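Mrema kitchen project: progress report, open day period
To: Neema Kirui, Climbridge
From: Awuor Makori, with bits from Ulises and Lovisa
Covers the weeks up to and including the May open day

Neema, you asked for this before the budget call so it's going out rough. Proper tables come with the closing report. Sections follow your template except where I had nothing to put in them, those I dropped.

Short version

Open day held at Kuvamholm, both sessions went ahead. Simulated kitchen demo ran live in both. Microwave task shown, dish rack task pulled the evening before. Almost 100 people through the door, more than the room liked. Spending is inside the line except for room hire, see further down. One decision needed from you, at the end.

What we said we'd show

The plan in the last report had two tasks on the big screen: the microwave one and the dish rack one. Visitors watch, someone talks over it, then questions. Morning session for the partner firms and the Lidoler people, afternoon for anybody who signed up.

Dish rack was cut by Ulises at the last rehearsal. Plates kept sinking into the rack by a few millimeters and then jumping out. He could of hidden it with a different plate model but we agreed not to put up something we'd have to talk around. It goes back on the list for next period. No extra cost, just time.

The microwave task

Counter, microwave with the door open, small blue box, two arms. The right hand does the work in this one. Same kitchen as in your March preview but with the newer marble and the tile floor, Lovisa's work, and she also redid the lighting so the inside of the oven reads white on a projector instead of gray mush. Worth the days it took. People at the back could follow the hand all the way into the cavity, in the old version they'd have seen a dark square.
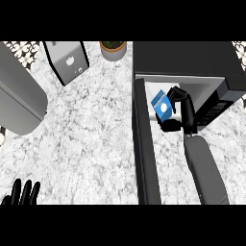
How the sessions ran

Doors at 9:30, first demo at 10. Reto Moser did the talking in the morning, I did the afternoon. Each run started from a fresh reset with the objects shifted a little, so the people who stayed for a second run could see it wasn't a recording. That was Reto's idea and it was a good one, the question came up anyway but only once.

Runs go slower than people expect. We had it at real speed all morning and there was some shuffling of feet. For the afternoon I talked through the slow parts and that helped. Next time we need a written script for this, right now it depends on who's holding the microphone.

One stall in the afternoon. The simulation machine hung on a reset and Ulises had to restart it, 5 minutes of me answering questions with a frozen screen behind me. Cause was a log folder filling the disk. Fixed since, logs now go to the other drive. Should have been caught in rehearsal, wasn't, because rehearsals were short.

Sound was bad. The hall speakers hum if the projector's on the same circuit. Kuvamholm knows.

What visitors asked

Lovisa stood by the screen and wrote things down. The ones that came up most:

Why simulated and not a real kitchen. Standard answer given: we can reset it as often as we want and nothing breaks. The Lidoler group pushed on this, fair enough, they want to know when hardware comes in. I told them that's outside the current grant and pointed them to the follow-on proposal.

Why fingers. Several people thought a plain two-jaw clamp would do for a small box. Ulises says yes for the box, no for half of what's on the task list (handles, lids, cloth). We don't have a good slide for that. Making one.

What the left arm is for. In the microwave task it mostly waits. A few visitors read that as a fault. Either we add a line to the talk or we pick a task where both arms have something to do, I'd rather the second and the dish rack would have covered it.

Whether the hand knows how hard it's squeezing. Long discussion, Reto took it off to the side tables.

Can it close the door. Not part of this task. Asked a lot. Ulises would like it added, it's a small job on the scene side and a bigger one on the control side.

Also one request for the kitchen to be less tidy. Noted, I kind of agree. Real counters have mail on them.

Close view of the grip

After the main runs we kept a paused view up on the second screen, so people could walk up and look at how the fingers sit on the box with the oven open behind it. It got more attention than the poster wall. School group spent a long time there working out which finger does what. Reto wants a paused view like this at every event from now on and I've put a second monitor in the next budget request, cheapest one that'll do.

The view also showed us something we'd stopped noticing, which is how little room there is between the open door and the arm when the hand is down in front of the oven. Fine for this box. For anything wider, the scene probably needs the door swung further or the oven moved over. Lovisa is trying both.

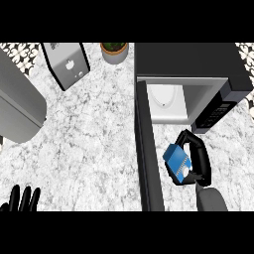
Microwave task, right hand holding the blue box in front of the open oven. Simulated view, Mrema kitchen scene.

Work outside the open day

Batch runs: the 1000 we promised for this period are done on the microwave scene, stored and backed up. Analysis has only started. I don't want to give you a success figure off a half-read batch, it'll be in the closing report with the method written up next to it.

Object set: new plant, new pots, appliances along the back of the counter. Textures cleaned up. The cloth objects are not done, still waiting on a decision about which solver we use.

Documentation: behind. The install guide is current, the task guide is not. Lovisa has it for next month.

Staff: no changes. Ulises stays on part time through the summer as agreed.

Money

Room hire over, because the afternoon was added late and Kuvamholm charges it as a seperate booking. Covered from travel, where we're under (the partner visit was moved online). Printing as planned. Catering as planned, though we ran out of coffee by 2. Receipts are in the shared folder, named by the date of purchase. Two are missing from the parking, I'm chasing them.

Problems and risks

Rehearsal time. We had the hall for too short a slot the day before and found things late. Next time book the full day.

Single machine. Everything ran off one box with no spare. If it had died rather than hung we'd have had slides and nothing else. Ulises is setting up the older workstation as a backup, slower but it loads the scene.

Dish rack. If the contact problem isn't solved in the first half of next period we swap it for the drawer task, which is already partly built. I'd need your OK since the dish rack is named in the grant text.

Next period

Finish reading the batch
Dish rack or drawer, decided early
Door closing, scoped only
Slide on hands vs clamps
Script for the live talk
Task guide brought up to date
Visit to Lidoler if they confirm, they've asked for the same demo on site

Needed from you

A yes or no on swapping dish rack for drawer if it comes to that. Email is fine. Also tell me if the Lidoler visit can go under outreach or has to sit under travel, Reto needs to know before he books anything.

Awuor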